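The arm that passed every test

A bedside robot sailed through simulation, then failed in a furnished room. The people who built it call it an edge case. Not everyone who was there agrees.

By Milagros Ospina

The number that sold the Zirier was 19 out of 20. That was how often, according to the brochure, the bedside arm could pick up an object somebody had dropped on the covers and put it where it was told. Zaseo, the company behind it, had the figure printed on the cover in type you could read across a parking lot.

What the brochure left out was where those attempts took place. They were run inside a computer.

On a Wednesday, December 16, 2020, the arm was bolted beside a real bed in a rented demonstration suite and asked to do the same job in front of a dozen people from care homes and insurers. It picked up a rubber ball. It picked up a paperback. On the third request it closed its fingers on a fold of blanket, decided it was holding something, and lifted. The blanket came up, a glass on the bedside tray went over, and the arm kept going until Leif Berge, an engineer with Zaseo at the time, crossed the room and hit the stop button.

By his own count it took him two seconds to get there. "That's a long time if you're the one under the blanket," he told me. The bed, fortunately, had no one in it.

I have read the incident report, which runs to 32 pages and uses the word "unexpected" on a good many of them. I don't think it was unexpected. Berge had written a memo months earlier warning that the simulated bedding was too polite. In the software, cloth was treated as little more than a surface with a colour on it. It didn't bunch or snag, and it couldn't be pinched. A gripper trained over a bed like that has no reason to learn what a handful of cotton feels like.

The company's answer had been to make the virtual bedroom look better. New patterns went on the blanket, different objects were scattered about, the furniture was moved. Ragnvald Wikström, who ran the simulation group, still defends the approach. Variety in what the robot sees, he says, is how you keep it from fixating on one room.

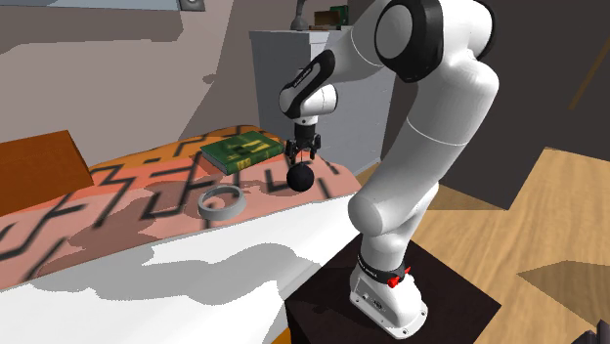
A simulated bedside trial: the gripper holds a black ball over a patterned blanket, with a green book and a grey ring left on the bed.

Fair enough, as far as it goes. But a bolder zigzag on the covers does nothing for a robot whose trouble is with its fingers. When I put this to Wikström he said the visual work and the contact work were on separate schedules, and that the contact work had slipped. By how much? He would have to check. He hasn't got back to me.

There is a second problem, and I find it the more worrying of the two. The Zirier judged whether it had hold of something by how far apart its fingers had stopped. Fully closed meant a miss. Anything wider counted as a catch. A thick wad of blanket passes that test nicely, and so would a sleeve.

Britt-Marie Lindholm spent most of her career inspecting patient hoists before she was hired to review the failure. She wanted to know why there was no limit on upward pull. A ball weighs next to nothing, she points out, so an arm that finds itself hauling against real resistance ought to quit. A limit did exist, it had been set for a larger tool, and it was never lowered when the small gripper went on. In simulation the threshold was never reached, so it never came up.

"They tested the thing they were proud of," Lindholm says. "I'd have started with the pyjamas."

Zaseo has since lowered the limit and added a check on weight after every lift. It has also begun trials with real sheets, at a site it shares with Najjar, a supplier of hospital beds. Sylvain Chevalier, who speaks for the company, says the new results are "very encouraging." I asked for them. He sent me a video, with music.

I asked as well whether the old figure would be withdrawn. Chevalier said it was accurate for the conditions under which it was measured, and that the next edition of the brochure would describe those conditions in a footnote. The edition I was handed on my way out had the number on the cover and no footnote that I could find.

Berge has left for Destis, which makes warehouse conveyors. He says he prefers cardboard.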